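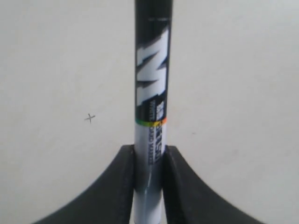 *Marker upright in the fingers, pinched low on the barrel*

**Thread: Grip drifts after a morning of marker work (Tridow arm, two-finger gripper)**

**benchmoss** wrote:

Hello everyone! I've been reading along on the Purlow board since May and finally have something to ask, so please bear with me, because I do go on a bit. We have a Tridow arm set up on a plain cream table at our shop in Drarkirley, and its whole job is to pick up a whiteboard marker, carry it to a taught point, and go back and forth between that and a yellow block. I love this little machine. When I first set it up it would hit the same pencil cross over and over, and I'd stand there with my coffee just watching it.

Lately, though, the marker ends up tilted in the fingers by lunchtime. If I home the arm and re-teach the pick point it behaves for 15 cycles or so, and then it starts leaning again. I've wiped the finger faces with a damp cloth, checked that the base feet sit flat, and lowered the closing force by 6 percent (I know, I know, but I was worried about crushing the barrel). What would you look at next?

**slowgantry** wrote:

Welcome, and never apologize for a long post, we like them here! First thing, put the closing force back where it was. A marker barrel is tougher than it looks, and a soft grip on a round thing is asking for it to roll.

Then get a small screwdriver and check the two screws in the flat finger plate. I've had the same kind of plate, the one with the little teeth along its rounded top, and the lower screw on mine backed out a hair at a time. You can't see it by looking. You have to put the driver on it. Could you post a side view of the arm, with the cable showing?

**benchmoss** wrote:

Sure can, and thank you for the quick reply!
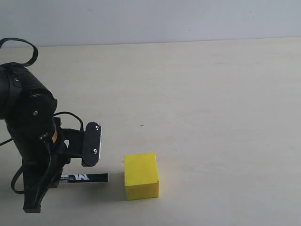

*Photo: benchmoss, posted to the Purlow board, Tuesday, October 30, 2018*

The upper loop of cable goes over the arm segment and comes back down, and there's the smaller one that arches from the wrist over to the gripper. I left plenty of slack in both when I put it together, or I thought I did. I'll get the driver out after supper.

**oldtabletop** wrote:

I'm going to disagree with my friend slowgantry a little, with love. Screws are worth checking, sure, but I'd bet on that short wrist cable. On my Tridow it was fine in the middle of the table and tugged when the arm reached far out to the side, and every tug gave the gripper a tiny twist. Took me most of a weekend to find, and I had already replaced a perfectly good finger by then (it's in a drawer if anybody wants it).

Easy way to tell: jog the wrist slowly from one end of its travel to the other with the gripper empty and a fingertip resting lightly on the cable. Motors at the lowest speed, please, and your other hand on the stop button.

**slowgantry** wrote:

A cable tug would show up on the block too, and we haven't heard about any trouble with the block. Benchmoss, does the block lean?

**benchmoss** wrote:

Good question, and I had to go back to the bench and fiddle to be sure. The block is hard to judge. It's soft, so it gives a bit wherever you push on it.
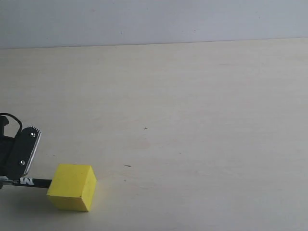 So I stopped trusting it as a test and did the things you each asked for. I did the screws first, and slowgantry, the lower one did take a little turn before it snugged up! Then the jog with a finger on the cable, and oldtabletop, I could feel it go tight near the end of the travel on one side. Not hard, but it was there. So you both get a point and I'm no closer to knowing which one it was, ha.

**oldtabletop** wrote:

I'll take the point! Give the wrist cable more slack anyway, it costs you nothing.

**pennywasher** wrote:

Jumping in with a different thought. Before you change anything more, take the marker out and close the fingers on nothing. I run a Gebretsadik gripper and not the one you have, so take this with a grain of salt, but on mine the tips should touch first and the seam should look the same every time you close it. I check it each Monday before the first run and write a line in the log, even when there's nothing to say.

**benchmoss** wrote:

Did that this morning with the marker lying on the table out of the way. 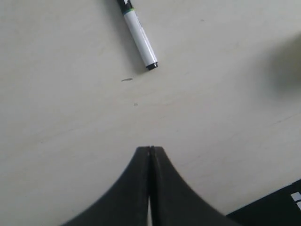
Tips come together, and there's a bit of light lower down between the fingers. I closed and opened it over and over and couldn't spot any change from one time to the next, which made me feel a lot better about the screws staying put. Force is back to the old setting, cable has more slack, and I've re-taught the pick point. Should I put threadlocker on that lower screw while I'm at it?

**slowgantry** wrote:

A tiny dab of the removable kind, yes.

**oldtabletop** wrote:

I wouldn't! Those are small heads and I've chewed one up getting it out again. I check mine by hand every 92 hours on the meter and leave them dry.

**slowgantry** wrote:

We've been having this argument for 2 years, benchmoss, don't mind us. Run it a full day as it is and come tell us how the marker's standing.

**benchmoss** wrote:

Will do, leaving the screw dry for now. Starting the long run after I sweep up.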